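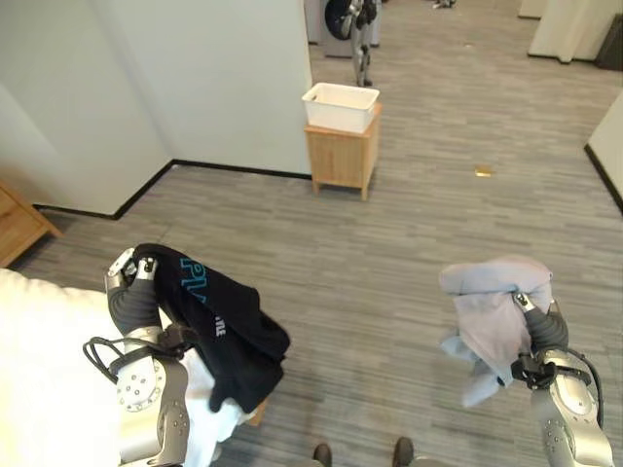 Brestis gripper trial moves from blocks to laundry

After a spring spent mostly picking up foam blocks and plastic cups, the team at Brestis has turned its two-armed robots loose on the family wash, and by all accounts they are having a much better time of it, even if the work has gotten a good deal harder.

The company said on 07/04/2021 that it is comparing two sets of fingers for its household arms, one supplied by Sokex and the other a design of its own that everyone in the building calls Mathew (after a street, we were told, and the name stuck before anyone could come up with a better one). Both sets are being put through the same routine of T-shirts, hand towels, pillowcases and thin cotton tops, picked up off the floor or off a bed, held clear, and carried over to a bin.

Cengiz Canpolat, who runs the trial, was kind enough to spend most of a morning talking us through it, and he is the sort of person who can make twenty minutes on the subject of shirt hems go by very pleasantly.

"A block is where you left it and it is the shape you left it," he said. "You pick up a shirt by the edge and now the rest of it is doing something else. It's folded over itself, it's lying on the sheet, there's a sleeve underneath. I love it, but it does make for long days."

The arms do their work at home scale, in a carpeted space set out with pieces of household furniture. A black T-shirt with big light-blue lettering is one of the pieces in the pile, and Canpolat has a soft spot for it, mostly for the way its weight pulls at whichever finger got there first. Pale, thin cloth is another matter altogether. It bunches up, and a gripper that has hold of a wad of it may well have hold of two or three layers, which is fine for carrying and no good at all for folding later on.

Each set of fingers gets 567 tries before the results are compared, split among 29 garments and linens, and a try counts only if the cloth stays off the floor all the way to the bin. The Sokex fingers finished their share first, with 47 drops. The Mathew set is still going and had 40 drops when we visited, with plenty of pillowcases left to do, so Canpolat would rather we didn't read anything into that, and we promised we wouldn't.

He was happier to talk about what each set feels like to work with. The Sokex fingers close more firmly and are the ones he would choose for towels. The Mathew fingers are slimmer at the tips and get under a flat edge more easily, although they have been slower on anything with a thick seam, and two of the tips have already been replaced for wear. The cables are a sore point with both. They have to loop out far enough that the wrist can turn freely, yet stay close enough that a trailing sleeve doesn't catch on them, and the team has moved the clips more times than Canpolat cares to remember.

The wrist camera will be looked at separately later in July, once the finger question is settled. Dristovach, which makes the controller used in the trial, has also offered a newer version that lets the two arms share a single garment between them, and Brestis expects to try that on bedsheets before going anywhere near a fitted one.

A short write-up with the drop counts for both sets will go up on the Brestis website when the last of the pillowcases is done. Readers with old cotton T-shirts to spare, the softer and more washed-out the better, are welcome to leave them at the front desk in a bag marked for the gripper trial.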